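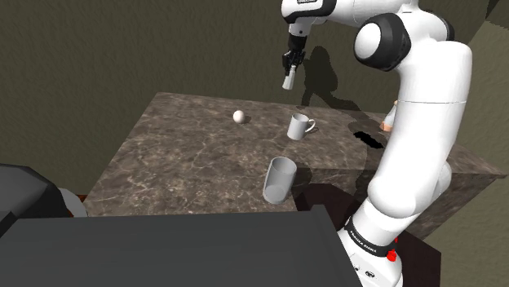

The planner gave up again at two in the morning. Chrysanthi Petridis read the log line twice and drank what was left of her tea.

No valid path. Returning home.

She had been at Stetine for ten months, and for most of them she had worked on one function. It took a list of grasps from Mota, the perception module, and returned the first one the arm could reach without hitting anything. It was 387 lines long. Thanasis Tsolakis had written most of it before he moved to Prevville, and he had left one comment in the whole file. The comment said: careful.

She opened the chat window. Periklis was still online.

"Are you running the kitchen set?" he wrote.

"Trying to. It won't go for the shaker."

"Won't see it or won't reach it?"

She checked. Mota had found the shaker and was sure of it. The pose was good. It had offered 10 grasps and the planner had thrown out every one.

"Won't reach it," she wrote. "It says collision on all of them."

"Collision with what?"

The log didn't say. It had never said. Thanasis had believed that a planner should answer yes or no, and that anyone who wanted a conversation could go and find a person. She added a print statement, started the run over, and put the kettle on while the simulator loaded.

When she came back there was one word repeated down the screen.

Shadow, shadow, shadow.

She sat down. Mota was building its obstacle map from the rendered camera view, and where the counter went dark it was filling in a solid shape. The arm's own shadow fell across the marble, and the planner was steering around it like a wall. Each time the arm moved closer, the wall moved closer too.

"It's afraid of its own shadow," she wrote to Periklis.

"Is that a joke?"

"No. Look at the map."

He was quiet for a few minutes. Then he wrote, "How long has it been doing that?"

She scrolled back through the old runs to February and stopped there. She didn't want to know any more. She masked the arm's shadow out of the map, set the wrist angle limit to 90 degrees, and ran it again.

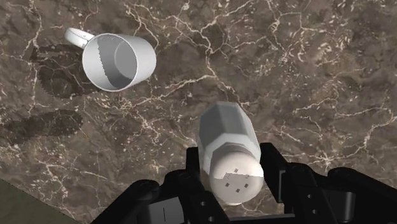 Vol. 2, page 10

"It's got it," she wrote, and then she sent him the view from the wrist.

Periklis sent back a thumbs up. A moment later he wrote, "Are you going to tell Thanasis?"

She thought about it. Thanasis had a new job and a new team, and it was nearly three. She saved the change and wrote a note to go with it, two lines, with the file name and what she had taken out of the map. Then she scrolled up to his comment and left it where it was. Under it she typed the word shadows, and a question mark, and went to find her coat.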